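Okay, so you want a robot for your school or club. Me too! Last April I helped the kids at Nadby plan theirs, and I'll tell you how we did the math.

The first thing people ask is "How much is one arm?" Good question, but ask for the whole list. Arms need something to stand on, and they need things to practice with. Ours was a tidying job: tape rolls and a basket.

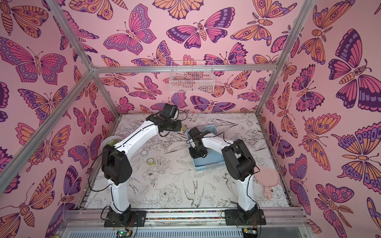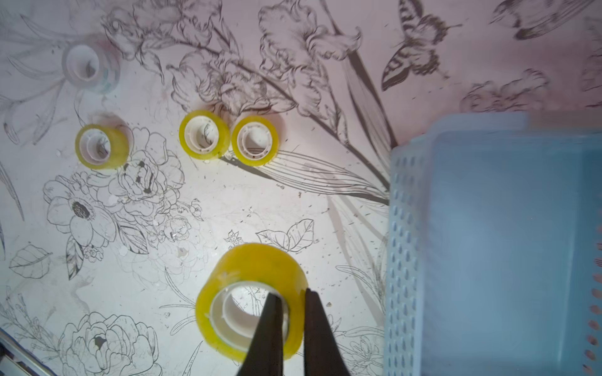

Tape rolls come in different sizes, so think about how wide a gripper has to open.

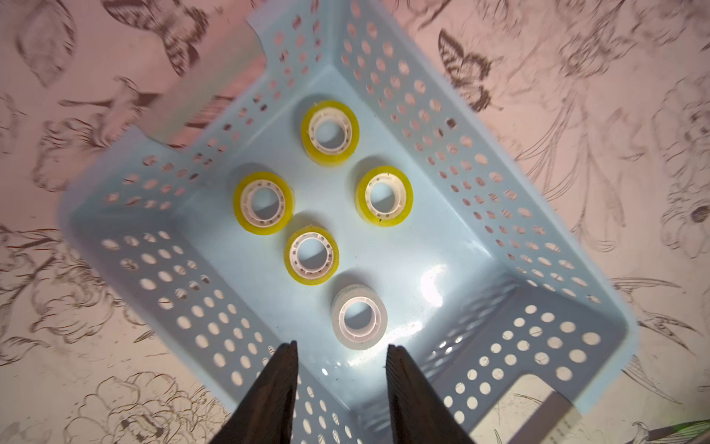
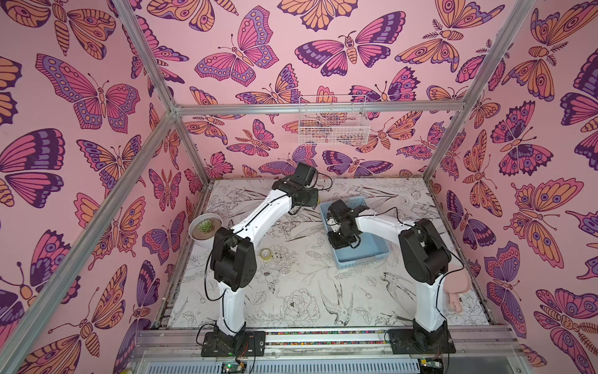 Now, money. Severino Aguirre, who is 11 and very good at lists, wrote down 29 things we wanted. Then we sorted them into "need now" and "can wait" (a second arm can wait, if you ask me!). The need-now pile had 15 things in it.

Next we set aside 128 dollars just for spare parts. Small motors wear out and cables get tugged, and you don't want to stop for three weeks while a new one comes in the mail.

Try it yourself. Draw two boxes on a sheet of paper, one for each pile, and write a price next to everything. If you can't find a price, put a question mark and ask a grown-up to call the store.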